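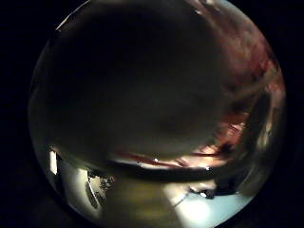

Big, dark and round, up close.

Filed under: Home Life > Kitchen > Shelf Clear-Outs

Hi again! September is my month for pulling everything off the kitchen shelves and putting back only what I can honestly say I use, and this year I got it done before the school carpool crowd started texting. I started at 6 in the morning with coffee and the radio on, thinking I'd be finished by breakfast (ha). It took me until well after lunch, and I still have a bag of odds and ends sitting by the back door waiting for somebody to make a decision about it.

Only one photo made it into the gallery this time, so I've written up the rest of the shelves under their own little headings the way I usually do. Scroll down for the parts you care about. I know half of you only come for the spice drawer.

DARK AND ROUND
The one up top! I love a dark, rounded shape with a smooth outline, and I like how the color goes from a murky olive-black to a bit of gray shine toward the bottom. There's a reddish-brown streaky patch along the right, too, all maroon and rust, and those are pretty much my favorite fall colors. If I ever repaint the pantry door I'm taking this one to the paint counter with me.

THE TOP SHELF
Mostly things I need a step stool for, so mostly things I never use. The Celletti pasta pot lives up there and it's staying, because when I want it I really want it. The fondue set went in the donate box. I've had it since my first apartment and I have made fondue with it exactly never. I did hang on to the little forks, which are great for olives.

THE MUG SITUATION
I'm a mug person and I married into a mug family, so you can imagine. My rule this year was that every mug had to fit on the 2 hooks rails under the cabinet or go. I broke the rule right away for the Kikuchi cups, which are too pretty to hang, and then I broke it again for a chipped one from the lake. The rest behaved. Wash them all before you put them back, by the way. You think a clean mug stays clean on a shelf, and then you run a finger around the rim and, well, yuck.

JARS AND LIDS
I sat on the floor with all the jars on one side and all the lids on the other and matched them up like socks. It's weirdly relaxing! Anything without a partner went straight out to recycling. I put the rice, the lentils and the good popcorn in the tall Grotix jars and wrote the names on masking tape. I've tried the fancy chalk labels and they smear if you so much as look at them, so masking tape it is, forever.

THE SPICE DRAWER
Okay, okay, here's your spice drawer. Everything came out and everything got sniffed. If it smelled like dust, it went. I lost two kinds of paprika and a curry powder I'd been saving for something special, and I'm a little sad about the curry powder. The cumin is new, the cinnamon is new, and the cloves will outlive us all. They're back in alphabetical order, sort of, with the ones I cook with every night up at the front where I can grab them.

UNDER THE SINK
I don't want to talk about under the sink. I wiped it out, I put down a fresh liner, and I threw away a sponge that had been through something. The Vulto tub holds the dish tabs and the scrubby things now, and it slides out in one go when the pipe needs looking at. That's been a big improvement over moving eleven bottles one at a time.

THE BAG BY THE DOOR
Cookie cutters, a garlic press that pinches, a stack of takeout chopsticks, and a trivet I made in a class. The trivet might sneak back in. I'll do the freezer next, once I've eaten enough of what's in it to see the bottom.

Comments (4)

pantrymoth_no_more: The lid thing!! I did mine last night after reading this and had more lids than jars. How is that even possible? Where did the jars go?

bluekettle: Please keep the trivet. I still have the one I made at summer camp and it's ugly as sin and I use it every single day.

two_cats_one_oven: Those rusty reds in the photo would look so good on a pantry door. I did my laundry room in something close to that and I have never regretted it. Get the satin finish though, the flat one shows every fingerprint.

gravyboatgal: Came for the spice drawer, stayed for the sponge. Do you keep your whole nutmeg in with the ground stuff, or separate? Mine rolls to the back every time I open the drawer and it's driving me nuts.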